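# Lorkura Bedding Study: FAQ

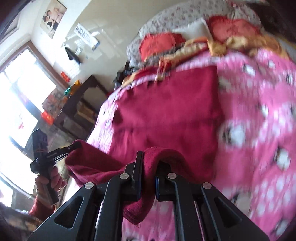
*Dark red fleece in the gripper's fingers, with the folded blanket on the bed behind.*

**What are you studying?**
Whether a policy trained on hand-held gripper recordings from real bedrooms copes with a bedroom it has never met. Folding a blanket sounds like a modest ambition. We thought so too, in January.

**How much data is there?**
1078 recordings. We dropped the ones where tracking failed and trained on 1067.

**How many homes?**
15, with 3 held back for testing. The bedding is whatever people sleep under.

**Why not use a lab bed?**
We did, in the Stikier pilot. The policy became superb at folding one gray sheet, a skill with limited prospects.

**Does it work?**
On fleece, fairly well. On quilts it grabs two layers and looks pleased with itself. Patterned covers under plain blankets are still being scored.

**What counts as a success?**
Corners matched to within a hand's width, nothing on the floor. My own bed would fail.

**Can I have the data?**
After the Verkham release, yes. The license is the same as for Rizvi, our earlier towel set.

Last updated February 16, 2020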